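Stalcombe Community Kitchen
Progress report to Fundari, second period
Prepared by Sushil Bajpai

Where we are

Mostly on track. Cooking classes started in September, a bit later than planned, gas inspection held us up. Two groups running now, mornings and evenings. Evening one is full with a wait list. Morning one still has room, we're putting flyers up at the school and the Flirnley clinic.

Money

Spent so far: 40 percent of the grant. Food costs higher than budget, mainly oil and eggs. Pace gave us a better rate on dry goods so that should even out. Equipment line is underspent, the second oven hasn't been invoiced yet. Would like to move $200 from equipment to food if thats ok with you. Please confirm by email.

People

80 sign-ups across both groups. Not all of them come every time. Drop-off is worst in the evening group around week 3, same as last year. Going to try reminder texts the afternoon before. Childcare is the reason we hear most often, no budget for it at present.

Problems

Walk-in fridge went down twice. Lost some dairy. Repair done, compressor still under warranty. Recipe cards in Spanish are late, translator was sick, expecting them before the next block starts.

Next period

1. Second oven in and signed off.
2. Knife skills session for the morning group, date to be set.
3. Short survey for everyone who finishes the block. Draft questions will be sent to you frist.

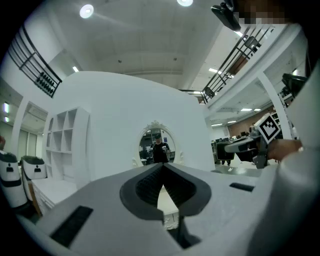 4. Final budget sheet with receipts, sent along with the next report.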